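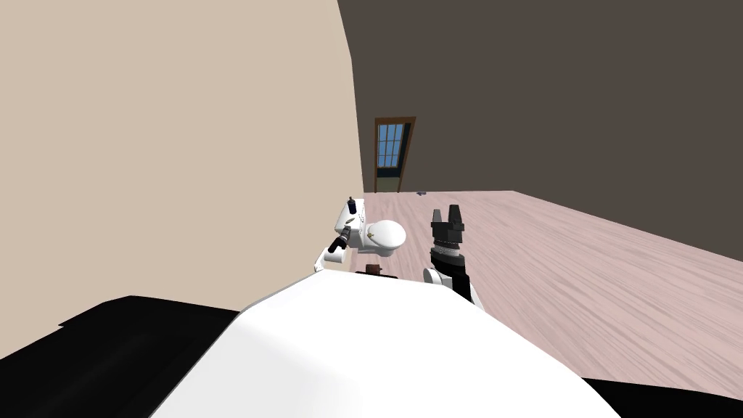

Does a two-finger gripper need force feedback to be useful in simulation? For reaching and simple pushing it doesn't, and for anything that involves holding a small part, position control alone will mislead you.

I have been comparing two controller setups on the same dual-arm model. The first is the stock position controller that ships with Pluver. The second is an impedance controller Thaís Seixas wrote for the Lunde arms and let me port over. Same arms, same grippers, same bathroom. Only the control layer changes.

## Settings

- Physics step rate: 1000 Hz
- Solver substeps: 2
- Trials per controller: 162
- Task: bring the left gripper to the toilet tank, make contact, back off

The right arm has no job in this task. I park it fingers up, gripper open, off to the side of the bowl. Parking it lower put the elbow inside the self-collision margin, and the planner then refused about half of the left arm's approaches.

## Position control

It reached the tank in 135 of the 162 trials. Most of the failures had the same cause: the arm commands a pose slightly inside the tank wall, the contact solver pushes back, and the wrist starts to chatter. Lowering the gain stops the chatter and makes the approach sluggish.

The bottle on top of the tank is a decent disturbance check. It is a free body, so a hard hit on the tank shows up in its pose log long before I notice anything on screen.

## Impedance control

Contact is much quieter. The price is tuning. Stiffness values that worked close to the wall were too soft with the arm extended, and I ended up scheduling them by reach — ugly, but it holds. I haven't finished the full set, so no success count yet.

Bülent Tokgöz asked whether the finger geometry matters more than the controller. For this task I doubt it, since the fingers never close on anything. The gold fitting on the tank, likely the flush handle, would be a fairer test, and I plan to try it with the Hunimby fingertips once I fix their collision meshes. At the moment they import as convex hulls, which fills in the gap between the prongs.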